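Gripper Maintenance Technician (part-time, fixed term)

Trotine, Hament workshop
Reports to: Osaze Ogundipe, hardware lead
Hours: three days a week, 8:30 am to 4:30 pm
Start: February

Trotine is looking for a technician to look after its hand-held grippers at the Hament workshop. The grippers go out to people's homes and offices, where operators use them to pick up and put down everyday things. They come back with worn fingers, loose brackets and dirty lenses. Your job is to get them back to a known state and keep the paperwork straight.

Most of the work is on one model, the Avram two-finger unit. It is a simple tool, but the two sides have to match. If one bracket sits slightly proud of the other, the fingers close off centre and every recording made that day is harder to use. You would be working next to Syafiqah Tarigan, who has run the bench alone until now and will train you for the first six weeks.

What the work involves

Strip, clean and rebuild grippers on return. Check the ribbed finger sections for tears and flattened ridges. Replace the contact strips on the inner faces when they lift or go shiny. Check the bracket fasteners on both sides and re-torque to the service sheet. Clean the lens and confirm that both fingertips show in the camera view at full open and full close.

After a rebuild, each unit gets a handling check on ordinary objects before it is released. We use things with awkward shapes and smooth shells, such as a computer mouse, a mug or a spray bottle, and we do it on a normal desk with the usual clutter left where it is. You need to be comfortable closing a gripper on something slowly and noticing when one side touches first. 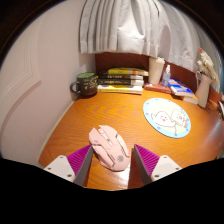 Trotine Bench Notes, Issue 6, page 2

The magenta ribbed sections are a consumable and are changed in pairs, never singly. The white brackets that carry them are kept unless a fastener hole has gone oval or there is a crack near one. Each bracket has three holes, and all of them get looked at, including the large one near the bottom that people tend to skip. Please read the Bench Notes before the interview – we will ask you about the finger change procedure and it helps if you have seen it.

You will also keep the spares cupboard in order, raise purchase requests with Cayetano Olmedo and log every repair in Zaltari, our service system. Log entries need to be readable by someone who was not there. "Fixed finger" is not enough. We want the unit number, which side, what was found, what was fitted and who checked it.

What we are looking for

A trade certificate or diploma in mechatronics, electronics or instrument repair, or equivalent time on the tools. Bike mechanics, camera repairers and people from dental or medical equipment servicing have done well in similar jobs here.

Steady hands with small fasteners in plastic. Most of our damaged brackets were overtightened.

Basic computer skills. No programming is required, although you will run a short calibration script and need to recognise when its output looks wrong.

A driver's licence is useful for collecting units but is not essential.

Conditions

The position runs for 12 months and may be extended. Pay is $605 per week for the three days, plus the usual leave entitlements on a pro rata basis. The workshop is on the ground floor with step-free entry. Bench height is adjustable. There is some solvent use, with extraction at the bench, and gloves and glasses are supplied. Parking is on the street.

How to apply

Send a resumé and one page on a piece of equipment you have looked after over time – what wore out, how you noticed and what you changed. Photos of your own work are welcome. Address applications to Gijs Geerts at Trotine and put "Gripper technician" in the subject line.

Shortlisted applicants will be asked in for a paid two-hour bench session, where you will change a pair of finger sections and write up the job. Tools are provided, but you may bring your own drivers.

Questions about the role can go to Herman Santoso, workshop coordinator, before noon on working days.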